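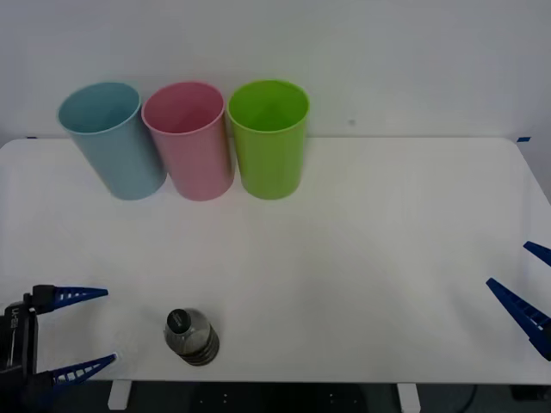 Two arms, one bench: the changeover at Fultham

The refill line at Haberkorn's Fultham site handles small plastic bottles and drinking cups for the catering trade. Until last year all of the sorting was done by hand. A sorter picked each item from the belt, turned it upright and placed it in a rack. The full catalogue runs to 2,392 items, and the site works 365 days a year.

The bench cell now being trialled, known on site as Garden, has two arms facing each other across a white table. Each ends in a pair of blue fingers, slotted along their length. Cups are stood at the back. A bottle lying on its side is the harder case - it has to be gripped, turned and set down on its base, and a ribbed body behaves differently from a smooth one.

Iker Cifuentes sorted by hand for six years and now runs the cell. His shift is spent on setting the work area, checking grip force and clearing faults. "I used to finish with sore wrists," he says. "Now I finish with a log to write up."

The control software, Ustetti, stops both arms when a grip fails and waits for a person to release it. Some 3 per cent of picks still end this way. Operators have asked for the release button to be moved nearer the bench, and for fault training to be paid at the higher grade. The first was agreed in August. The second is still under discussion.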